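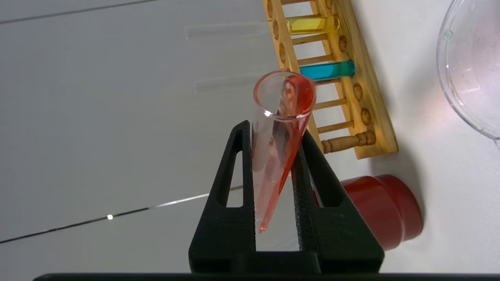 4. Ajuste de los dedos y primera toma de tubos

Con el brazo ya anclado y la cámara de muñeca conectada, llega la parte más agradecida de toda la puesta en marcha: enseñar a la célula Nanton a coger un tubo de ensayo sin apretarlo de más y sin que se le escurra. Reserve una mañana tranquila y no tenga prisa, ¡que los primeros intentos enganchan!

Antes de empezar

Tenga a mano la gradilla, varios tubos vacíos del mismo diámetro, un paño que no suelte pelusa y la llave hexagonal de 3 mm. Para el ajuste trabaje siempre con tubos vacíos; los líquidos de color se dejan para el apartado 4.3.

4.1 Montaje de los dedos

1. Ponga el brazo en posición de servicio y pulse la parada de emergencia.
2. Limpie las dos caras interiores de los dedos con el paño seco.
3. Presente cada dedo en su guía con el calado triangular hacia el centro de la pinza. Si queda hacia fuera, los dedos están cambiados de lado.
4. Apriete los tornillos poco a poco, alternando izquierda y derecha.
5. Libere la parada y ejecute CERRAR EN VACÍO. Las puntas deben encontrarse a la misma altura.

Nota: el calado aligera el dedo y le da un punto de flexión que con el vidrio se agradece muchísimo. No lo rellene ni lo cubra con cinta.

4.2 Fuerza de cierre

1. Abra la pestaña Pinza y fije la fuerza en el nivel 7.
2. Coloque un tubo vacío entre los dedos, sujetándolo usted por el borde, y pulse CERRAR.
3. Suelte el tubo despacio. Si resbala, suba un nivel y repita.
4. Incline la muñeca 21 grados a cada lado. El tubo tiene que acompañar el giro sin moverse entre los dedos.
5. Guarde el valor con el nombre del tubo utilizado.

PRECAUCIÓN: no pase del nivel 12 con tubos de vidrio. Use gafas de protección durante todo el ajuste y retire de inmediato cualquier tubo con el borde desportillado.

4.3 Prueba con líquido

1. Llene un tercio del tubo con agua teñida. Un rojo anaranjado se distingue de maravilla en la vista de la muñeca — mucho mejor que el agua sola.
2. Lance la rutina TOMA LENTA y observe la boca del tubo, que debe quedar siempre más alta que el fondo.
3. Si el líquido se acerca al borde, detenga la rutina y reduzca la inclinación de llegada.
4. Repita con otros colores cuando la primera toma salga limpia.

Nota de Ognjen Softić, montaje: los reflejos del vidrio engañan a la detección de bordes. Pruebe a bajar la exposición antes de tocar ningún otro parámetro. ¡El cambio es espectacular!

4.4 Cuidado periódico

Revise los dedos cada 4000 ciclos. Busque fisuras en las esquinas del calado y zonas pulidas en la cara de contacto. Cambie siempre los dos dedos a la vez y repita los apartados 4.1 y 4.2 completos.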